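Cell 2 Setup and Upkeep README

Applies to the bin-picking cell in the Wallin workshop. Maintained by Rasha Srour. Corrections go to her or to Otis Okafor, who looks after the controller backups.

Scope

This file covers bin placement, cable dress, finger tips and the checks to run before a logging session. It does not cover the planner or the label format; see the Briltano notes for those.

Files in this folder

cell2_frames.txt — base, tool and bin frames
cell2_service.csv — service log, one row per job
tips.csv — tip changes and reason for change
dress_check.txt — cable positions by joint

Bin placement

Bins are clamped to the table at the corners. Tighten by hand, then a quarter turn. Do not overtighten; the table is wood and the pads will mark it. If a bin has been lifted out for any reason, re-teach its frame before running, even if it looks to be in the same spot. Residual error above 13 tenths of a millimetre at any taught corner means the bin is not seated.

Scraped paint on the bin walls is cosmetic. Bent walls are not. The collision model assumes flat panels, and a bulge will bring the wrist closer to the wall than the planner believes.

Cable dress

Cables run over the arm and loop at the wrist. Check the loop with the wrist at both ends of its travel. It should neither pull tight nor drop low enough to catch the bin rim. Ties are replaced as a set. Frida Hallgrímsson moved the last tie in January after the jacket began to rub, and the current position is recorded in dress_check.txt.

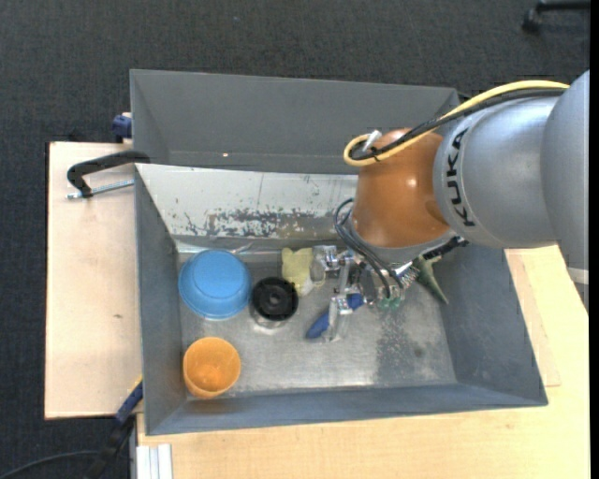 Hoses are inspected with the same procedure, at slow speed and with one person on the pendant. Look for flattening at the tightest part of the bend. A hose that has taken a set is replaced, including when it still holds pressure.

Finger tips

The tips wear faster than anything else in the cell. The current set went on at cycle 3,680. Wipe them with a damp cloth; solvent hardens the material. Change both together and zero the gripper afterward. Log the cycle count in tips.csv.

Before each session

1. Confirm the bin clamps are tight.
2. Jog to the check pose and compare with cell2_frames.txt.
3. Open and close the gripper fully, empty.
4. Load the objects. Nothing taller than the bin rim.
5. Run one pick at reduced speed.

Known issues

Runs 301 to 745 were logged with the old tool frame. Kimie Kobori has a correction script; until it is merged, leave those runs out of any grasp-offset work.

Shiny bin floors produce false depth readings under the overhead lights — dim the lights on that side or mask the patch.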